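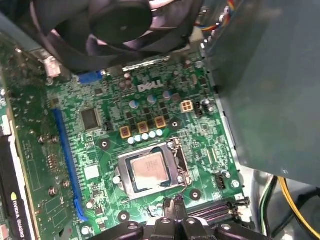
A Dell desktop board with the socket open and the retention lever up.

The refurbishing bench at Masanja handles 196 desktops a month, most of them from office leases that ended in October. The technician who runs it has worked on used machines since before the company moved to its present building, and asked that the piece stick to the work. We talked at 7:30 in the morning, before the first pallet was opened.

The subject was processors, and in particular the few minutes when the load plate is open and the chip can be lifted out.

"Most boards that come back as dead are not dead," the technician said. "The paste has dried, the cooler has lost contact, the machine shuts down under load. The office writes 'faulty' on a sticker and that is the whole diagnosis."

The sequence on an office Dell is short. Power cord out, power button held in to drain the supply, side panel off, cooler off. The cooler screws are loosened in a cross pattern, a turn or two each. After that the lever is pushed down slightly, moved out from under its catch and allowed to rise.

"You keep a finger on it all the way up. It has spring in it. If it gets away from you, it can hit a capacitor, and those sit close to the socket."

Cleaning is done with the chip still seated. The bench uses Grinex wipes for the first pass and plain isopropyl alcohol for the second. Marks on the heat spreader are treated as cosmetic.

"A worn top is normal. I look for a dent or a raised edge. The printing only matters because I have to read the part number, and on some of them I need a lamp held low from the side."

The chip is lifted straight up by its edges. Asked about suction tools, the technician was brief. "I own one. It leaves a film if the cup is old."

Inspection of the socket takes longer than anything else on the sheet. Bent contacts are logged and the board goes to a separate shelf. Repairs are tried on newer boards only, and the limit is 4 contacts. Past that, the board is stripped for parts.

The power connector for the processor is checked at the same stage. Browning on the plastic around one opening means the plug was not fully home, and the matching cable is thrown out with no further testing.

Finished machines get an overnight load test and are sold through Elis, with a smaller share going to a school program in Bimudau. Masanja has shipped 2,000 units to the two of them so far. Returns are recorded by cause. The largest single cause last quarter was memory, followed by fans.

"Sockets were well down the list," the technician said. "I would like the fan number lower. We are changing the supplier for those."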